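**Ticket 3298 - Bowls moving on plank table, and whether the table is to blame**

Status: open
Opened: 12/03/2022
Raised by: Jatville showroom
Handled by: Chalerm Kongkaew, Tranthorpe furniture support
Item: Trodora plank table, oiled finish
Customer's words: "Bowls won't stay where you put them. Table is warped. Want a replacement top."

**Entry 1**

Read the complaint twice. "Warped" is doing a lot of work here. Most of the tables that come to us as warped are standing on a bad floor, and the rest have one foot screwed in further than the others. I'm not ordering a new top on the strength of one sentence.

Asked Jatville for:

- which bowls, and whether it's all of them or one
- whether they slide, rock or spin
- what was last wiped on the table
- a reading with a long level, both ways across the planks

**Entry 2**

Jatville answered. They say it's the Kamolrat bowls, patterned and plain, and that they "drift." I asked what drift means. They said you put a bowl down, come back after lunch and it's in a different spot. I asked who else was in the building over lunch. No answer to that one yet.

They didn't send a level reading. They sent a link to a forum thread where a man says joined planks always cup within a year. He doesn't say which wood, which finish or how he measured it. I've seen this thread before and I don't give it any weight.

**Entry 3**

Set up the same table at our end, with bowls from the same range. Level reads flat along the planks. Across them there's a hair of light under the level near one seam, and I had to crouch to find it. I wouldn't call that a warp and I don't believe a bowl would either.

Tried the feet next. One was loose. Turned it down until it touched, checked the level again, no change I could see. So a loose foot gives you a wobble when you lean on the table, but it didn't tip the top enough to matter here.

Then put the bowls out, well apart, so that no bowl could nudge another.
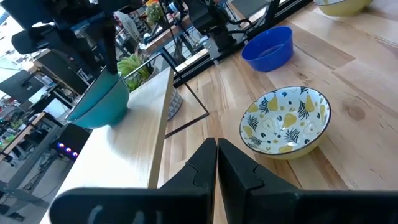 *3 min read - 39 replies on this ticket (internal replies hidden)*

The pear bowl is the one Jatville complains about most. I have my doubts about blaming the print for anything, but the plain blue one went on the same top for comparison, with no pattern for anyone to argue over. Both went down empty. A bowl with soup in it is a different test and I'd like to see the simple one done first.

There's a knot in the planks toward one side. Jatville asked if a knot could stand proud and make a bowl rock. It could, in theory. I ran a fingernail over this one and it didn't catch. If theirs catches, that's worth a photo taken low across the surface with a lamp behind it. A photo from straight above will show me the color of the knot and nothing else.

**Entry 4**

Left the bowls overnight with pencil ticks on masking tape beside them. In the morning they were on their ticks. One night proves very little, so I left them a second night. Same again.

Turned each bowl over and looked at the foot. On the blue one I found a smear of something waxy. Wiped it off with a damp cloth, dried it, and pushed the bowl with one finger. It took more of a push than before. I'd like to say that settles it, but I was pushing by hand and I knew what result I wanted.

**Entry 5**

Went back to Jatville about polish. First they said they use nothing. Then they said only a dry cloth. Then they mentioned a spray that "just brings up the shine." That's silicone polish by the sound of it, and it has no business on an oiled top. Asked for the name off the can. Still waiting.

To do at their end, in this order:

1. Clear the table and wash the top with a little dish soap in warm water. Wring the cloth out well.
2. Dry it right away, along the grain.
3. Wash the undersides of the bowls too. Please don't skip the undersides.
4. Leave everything for a full day.
5. Put the bowls back, mark their places with tape, and don't use the table.

If a bowl still moves with clean wood and a clean foot, I'll take the warp claim seriously and send a person out with a straightedge.

**Entry 6**

Jatville did steps 1 and 2 and closed the ticket themselves as "fixed by cleaning." I've reopened it. They skipped the bowls, they skipped the tape, and they looked at the table for one afternoon. It may well be fixed. I can't tell from what they sent, and neither can they.

They also asked whether a rubber mat would help. Probably, in the sense that a bowl on rubber stays put on nearly anything. It would also hide a tilt if there is one, and some rubber mats leave a mark on oiled wood. Told them no mats until we have the level reading I asked for in Entry 1.

**Open items**

- Level reading from Jatville, both directions - not received
- Name of the spray - not received
- Low-angle photo of their knot - not received
- Tape test with clean bowls - not started
- Replacement top - not ordered, and won't be until the four lines before this one are filled in

Next check when Jatville replies. C.K.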